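Speaker notes: After the deal closes

Slide 1. Thank them for staying past lunch. I'm covering what happened to the shops when Wonard bought Brokden. The price and the lawyers are someone else's talk.

Slide 2. Brokden had 110 stores at closing, all selling watches and fine jewelry. Wonard kept the name over the door. Say this early, people always ask.

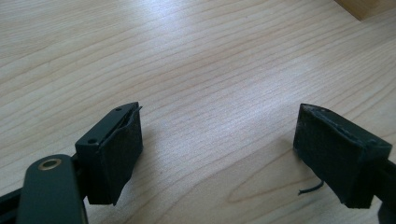 Slide 3. Leadership. The new chief executive came from inside Wonard. The head of design stayed on. Staff got the news by email on a Friday, and store managers told us later they wanted a phone call first. Pause here.

Slide 4. Suppliers. Vashisht cut most of the stones before the sale and still does. The contract was renewed for 7 years. Skusodby lost the packaging work. Don't get into why, it's still being argued.
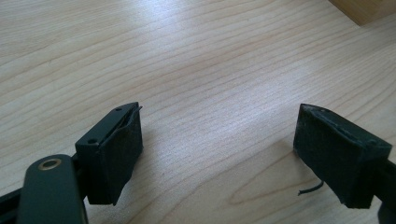
Slide 5. Repairs. Before the sale each store fixed its own pieces. Now they go to one workshop, which handles 1,000 a month. Wait times went up at first. Show the chart, give them a moment to read it.

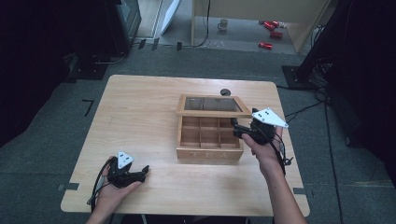
Open tea box with empty compartments, on a light wooden table.

Slide 6. Three things I'd do earlier next time: call the managers, settle the repair plan, tell suppliers where they stand. Then questions. Mic is at the left aisle.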